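4.3 Reallocation of tasks at the folding stations

The Stistport site processes flat linen and towels for hotels and two clinics in the Jurley area. Before the change, each of the folding tables was staffed by one person per shift, who pulled items from a bin, shook them out, folded them, and set them on the outgoing shelf. The work was paid by the hour with a piece-rate supplement above 200 items per shift. The supplement was dropped in January, when the first two-arm cells came into use, and was replaced with a flat allowance. Interviewees brought up this decision more often than they brought up the machines.

Under the new arrangement, one operator looks after 2 cells. The job title changed from folder to cell attendant, but the training lasted a single shift and the pay grade stayed the same. Attendants load items, clear stoppages, remove stray objects from the work surface, and enter a code for each stoppage on a tablet. The codes were written by the integrator, Bitar, and were not discussed with the floor staff in advance. Three of the codes were used for nearly everything. Khalil Qaisi, who supervised the folding room during both periods, described the list as "made for the machine's problems," and noted that there was no code for an item that should have gone back to the wash.

This gap matters for the analysis. Folders had informally inspected every item by hand, and rejects were thrown into a side bin without any record. Once the arms took over the handling, inspection became a separate step with its own table, staffed by one person from the former folding group. That person works alone, facing the wall, and reported less conversation than before. Attendants, by contrast, reported more walking and more interruptions. Neither change had been included in the workload estimate prepared for the Wondemar system, which considered lifting and reach only.

The stoppage log for the observation period contains 1,930 entries. We coded a sample of 300 by comparing the attendant's entry with our field notes. Disagreement was most common where the arms had paused with their grippers close together over the surface and the attendant had to decide whether to wait or step in. The written procedure says to wait for the time-out. In practice, experienced attendants stepped in earlier and entered the code afterward, sometimes for several events at once.
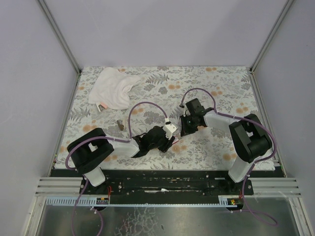 Figure 4. Two-arm cell with a towel on the covered work surface.

Batch entry of this kind makes the log unreliable as a measure of how often help was needed, and we do not use it as one in Section 5. It remains useful as a record of what the attendants considered worth reporting. Small items left among the linen were reported often in the first weeks and seldom later, although our notes show no matching drop in how often they were removed. Two attendants explained that the entry took longer than the removal did. A third had stopped after a shift meeting in which a high count was read out next to her cell number.

We treat this as a change in who holds knowledge of the work. The folders' judgment about fabric, stains, and foreign objects was still being used — at the inspection table and during stoppages — but it no longer appeared in any figure reviewed by management. The flat allowance was set from those figures.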